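Speaker notes: House rules for hand-held gripper work
Friday, March 16, 2018
Rodica Husar

Opening. Say who the talk is for: people who write the work rules, and people who sit at the table for a whole shift and have to follow them. Time for this part is 12 minutes. Don't read the slide titles out loud.

Slide 1. Why we wrote it down. Tirken and Albers were both recording the same tasks and storing them under the same task names. When we put the two sets side by side, the starting positions didn't match and neither did the endings. One site let go of the object and stopped. The other let go, backed off, and then stopped. Both were fine on their own — together they were a mess to sort. The Clodix sheet came out of that. It is 2 pages long and I would like it to stay that way.

Slide 2. The start rule. Both grippers come in over the table and hold still before any contact. Fingers open, one on each side of the object. Cables run back toward the operator and never across the work area. Anything that isn't part of the task goes to the far side of the table or off it.

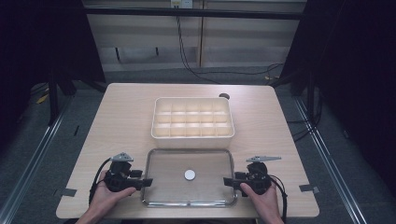 How long should the operator hold still before starting? The sheet says 2 seconds, counted silently, and the same again at the end.

Go slowly here. People always ask about the count, so give it twice.

Slide 3. Clear and shiny parts. Transparent plastic gets its own paragraph in the rules. Grip near an edge or a rim, where there is something to see. Use both pads. Close until the part is held and then quit squeezing, as thin sheet bends and the bend stays in the record. If the part slips, finish the motion, mark the take as a slip and keep it. Do not delete slips at the table. That decision belongs to whoever reviews the batch.

Mention pads. Check them every 30 takes for curling, tears and lint. Replace in pairs, write it on the log. Drarkik used to replace one side at a time and we asked them to stop in May of last year. 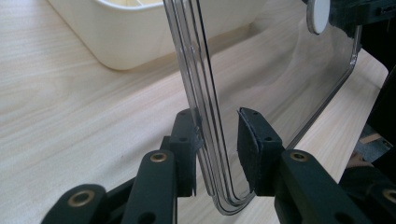
Albers objected to the pad rule in the first review, saying that a check every 30 takes breaks up the work and that they would rather do it once per batch of 200. I read their comment out in full because it's a fair one. We kept 30 for clear parts and allowed 200 for everything else.

Slide 4. Breaks and hands. Change operators when the log says so, even if the person feels fine. Wrist straight. Put the grippers down between takes if the reset is going to be slow.

Slide 5. What is still open. Left-handed operators, and who signs the log when two people share a table. Ask the room about the second one and write the answers on the board.

Copies of the sheet are by the door.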